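**Vrettos bench kit - build page**
Last edited in January by Roel Timmermans

The Vrettos is a bench kit for people who want to teach a red-and-black arm to handle cloth at home or in a shared shop. We run ours at the Lakholm workshop with a child's T-shirt as the test piece, laid flat on dark green cloth.
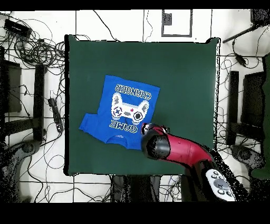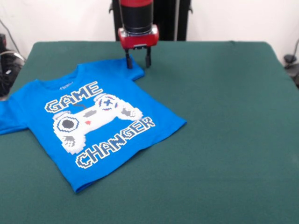 The kit covers the work surface, the cable plan and the practice software. The arm is sold separately. Price is $1178 with the felt, or $601 if you bring your own surface and only need the clamps, the power parts and the software key.

## What you get

- Green felt, hemmed on two sides, to be trimmed to your table
- Four edge clamps with rubber pads
- Switched power strip and 30 reusable cable ties
- Printed setup guide by Myrto Margaritis
- Software key for Vorero, good for one bench

## Surface

Pull the felt tight and clamp the back edge first. Let the front hang over. Small wrinkles are fine, but a ridge under the garment will throw off the grip height, and you will spend an evening changing settings that were right to begin with. A lint roller is worth having close by.

Dark green works well under blue, white and red clothing. For green or black shirts, Zoi Mitsotakis-Vlachou uses a gray bed sheet over the felt and reports the same results.

## Fingers and grip

Use the stock fingers for cotton jersey. Start with them open and come down over a sleeve or a hem, where there is an edge to catch. Set the grip force low. Printed areas are stiffer than plain cloth and they fold late - leave them for last.

## Practice runs

Our current sleeve-fold program was trained on 1435 runs, all recorded on one bench. It handles children's sizes better than adult ones. Long sleeves are not supported yet. Gerasimos Gkikas is working on towels and will post the files when the corner pickup is reliable.

## Ordering

Kits are packed at the Urnbridge shop and go out in the order they are paid for. Members of the workshop can pick theirs up at the front desk. Replacement felt and clamps can be bought on their own - write to Ourania Spanos with your table size.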